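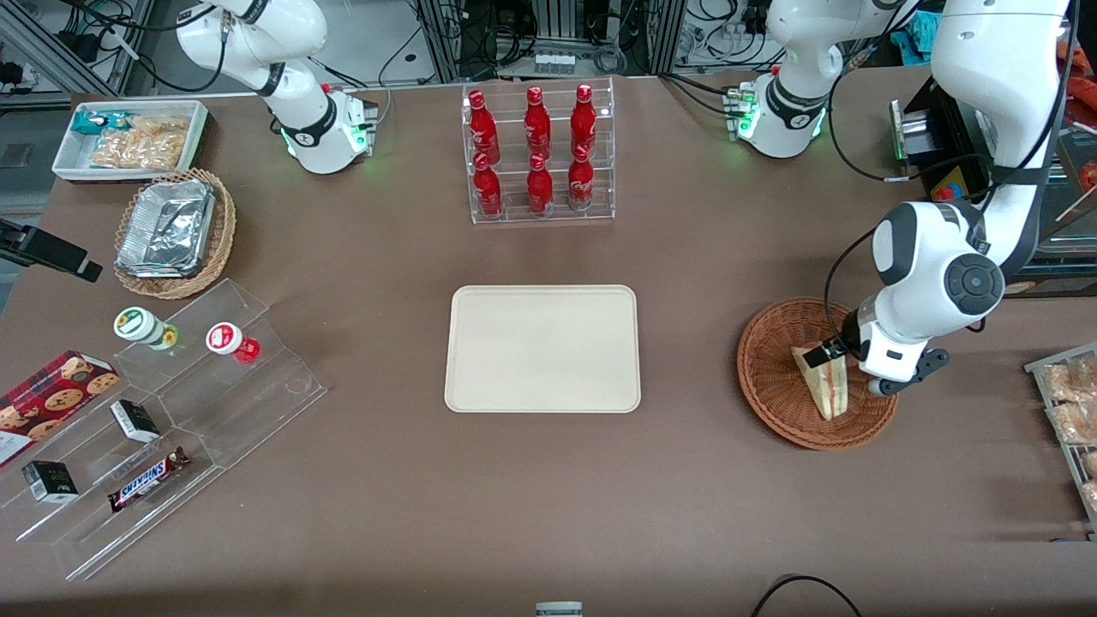 Photo: Grethe Kárason

Food and Everyday Life, Unit 4
The Packed Lunch: Notes to Go with the July Lecture

Welcome back, everyone. I promised I would write up the part I rushed through at the end (the clock in that room runs fast, I'm sure of it), so please read these notes before discussion section and bring your own lunch diary along, even if it's mostly coffee.

We started with the question of what makes a lunch a lunch. Most of you said the time of day, and a few of you said bread. I have a soft spot for the bread answer! A sandwich wrapped in the morning and eaten at noon has shaped a surprising amount of how people work, because it can be carried, it needs no fork, and you can eat it at a desk, on a bench or standing up in a hallway. Whether that last one counts as a meal is something Bereket Gudeta and I have argued over for years, and you are welcome to join in.

Portable food and the workday

Think about who packs the lunch and who eats it. In the older household diaries we read, those are nearly always two different people, and the packing hardly gets a mention. Eluned Kneath's chapter is very good on this. She worked through 2,386 diary entries from mill families, and only 110 of them say who made the food. Do read her footnotes too, as some of the best stories are tucked away down there.

Then there's the store-bought sandwich, which changes the picture again. The work moves out of the kitchen and into a plant or a shop back room, the price goes on the front, and suddenly everybody is choosing for themselves. Cutting it corner to corner shows off the filling, and I'd like you to think about how much of what we buy at noon we buy with our eyes.

Snacks

Crackers, bars, chips and the rest. Is a snack part of lunch, or is it something that happens near lunch? Madhu Bajpai's essay says the line depends on company: what we share is a meal, what we eat alone is a snack. I don't fully agree, but it's a lovely piece and quite short.

For section

Read Kneath, chapter 3, and the Bajpai essay. Write up to 768 words on one lunch you remember well, saying who made it, where you ate it and who was there. Huw Pumphrey will collect the papers at the start of section, and he'd be grateful if you would staple them.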